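Project diary, Keane Laboratory Automation Club
November, morning session

The rack and tongs were set out before the first trial.
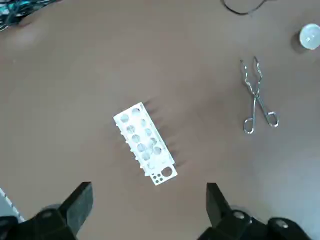

Vol. 8, p. 200

Pavithra Shetty opened the session and assigned the glassware task to the Birkance team. Speed limits remain as agreed in the last entry.

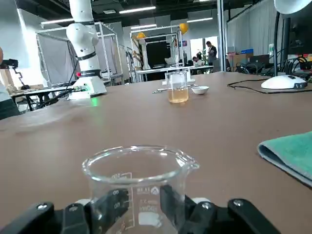
Gripper at the empty beaker, Birkance team.

The Tranden team reviewed its arm program, now about 700 lines long, and asked for more bench time. The request was granted. Members are reminded to sign the log before leaving the bench.

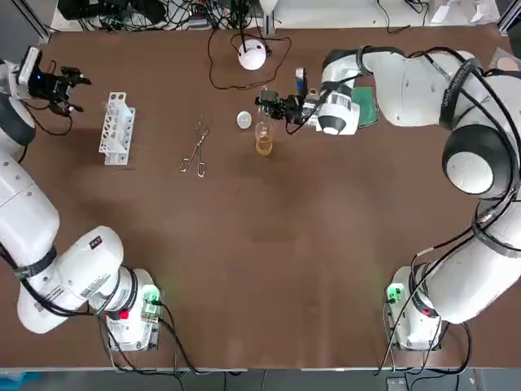

The Pavska team will present its plan at the next session.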